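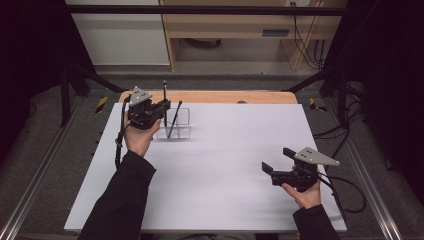
Notes on refilling fountain pens, July 27, 2026

I moved all three of my pens to Skitaslow blue-black in May. It flows a little drier than the Gotevby ink I used before, so the broad nib now writes closer to a medium. Feathering on cheap copier paper is much reduced.

Flushing took longer than expected. The converter cleared after a few fills of cold water, but the feed kept giving up colour until I left it to soak overnight. Do not use hot water – it can warp the feed.

Pallavi Nautiyal asked which notebook I use. It is the Brester A5, 300 pages, unlined. The paper takes wet ink well, though drying is slow and left-handers may want blotting paper.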